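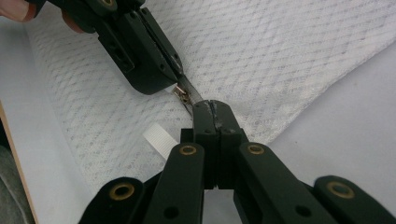 La cremallera de la funda blanca, con su tirador plateado.

Llevaba desde diciembre aplazando lo de las fundas y esta semana por fin me he puesto. Son las blancas con textura de Laskowska, que me encantan – aunque enseñan cada mancha, claro – y lo peor siempre es la cremallera. Si no sujetas bien el extremo, el cursor se tuerce y ya puedes tirar, ya.

Mi método: tela bien estirada, el final de la cremallera pellizcado y el tirador despacito, sin tirones. Antes de lavar la cierro entera, que una vez la dejé abierta y se comió media costura de la de Gruseck (¡qué disgusto!). Si va dura le paso un poco de jabón seco por los dientes y listo.

Ahora me falta decidir si compro otra de repuesto. En Fusside las hay de 500 gramos, más gorditas, pero no sé yo si para el verano... ¿Alguien las tiene?

Última actualización: viernes 20 de marzo

Usamos cookies para mejorar tu visita. Aceptar | Configurar

Entradas relacionadas
Cojines que no se apelmazan
Mi cesto de costura Itell
Quitar manchas de café en tela clara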